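Gudari 選手名簿データセット

更新日:2022年12月21日

概要

Gudari は、ジュニア年代のアイスホッケー国際大会に招集された選手の記録をまとめた表形式のデータセットです。収録しているのは大会ごとの最終名簿と、その前段階にあたる候補選手名簿の二種類で、どのクラブに保有権がある選手が招集され、誰が最終選考で外れたかを追えるようにしてあります。試合の得点経過やシフトごとの出場時間は含みません。

収録範囲

現行版の収録件数は500行、対象チームは23です。一行が「一人の選手の一大会における招集」を表します。同じ選手が複数の大会に招集された場合は、その回数だけ行があります。選手の実数は208人です。

ファイル構成

rosters.csv 最終名簿
camps.csv 候補選手名簿(合宿参加者)
teams.csv チームの略号と正式名称の対応表
CHANGES.txt 変更履歴

主な列

player_id 選手ごとの固定番号。大会をまたいでも変わりません。
event 大会コード
team 略号。teams.csv を参照してください。
position G、D、F のいずれか
shoots L または R。ゴールキーパーは捕球側の手を記入しています。
rights_club 保有権を持つクラブ。未指名の選手は空欄です。
status final、cut、injured、withdrawn のいずれか

camps.csv には、このほかに合宿の開始日を示す camp_start の列があります。

作成方法

名簿は大会前に公開された発表資料から手作業で入力し、Brokano で表記の揺れを整えました。Brokano は氏名の綴りと生年月日を照合するための小さなスクリプト集で、本データセットと同じ場所で配布しています。照合の結果が一致しなかった行は、元の資料に戻って確認しています。

7月に開かれた夏季合宿の分は、後から発表された追加招集を反映済みです。追加招集の選手には camps.csv の late_call に 1 が入っています。

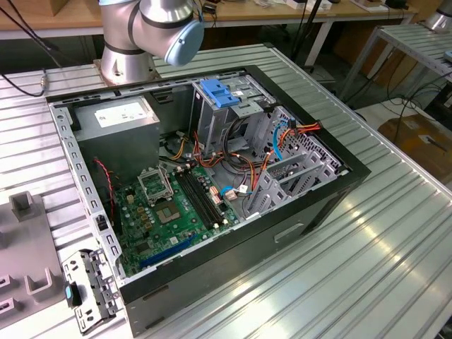

大会の直前に負傷で入れ替わった選手はどう扱っていますか。

外れた選手と代わりに入った選手の両方を残しています。外れた選手の status は injured、代わりの選手は final とし、replaced_by の列に代わりの選手の player_id を入れてあります。

既知の問題

古い大会のうち7大会では、背番号が候補選手名簿の時点のものになっています。最終名簿で番号が変わった選手がいるため、number の列で他の資料と結合しないでください。

身長と体重は発表元によって単位が異なっていたため、センチメートルとキログラムに換算し、小数点以下を四捨五入しました。換算前の値は残していません。

rights_club は大会開幕時点の所属です。大会期間中にトレードがあっても更新しません。

読み込み時の注意

文字コードは UTF-8(BOM なし)、区切りはカンマです。表計算ソフトで直接開くと、player_id の先頭のゼロが消えることがあります。この列は文字列として読み込んでください。

関連データ

クラブ側の育成選手一覧は Flanivora に分けて置いています。player_id は共通です。Fekete で公開していた旧版は列名が異なり、status の injured と withdrawn が区別されていません。旧版から移行する場合は CHANGES.txt の対応表を使ってください。

利用条件

出典として Gudari の名称と更新日を記載すれば、改変と再配布は自由です。誤記の報告には player_id と大会コードを添えてください。修正は次の版でまとめて反映します。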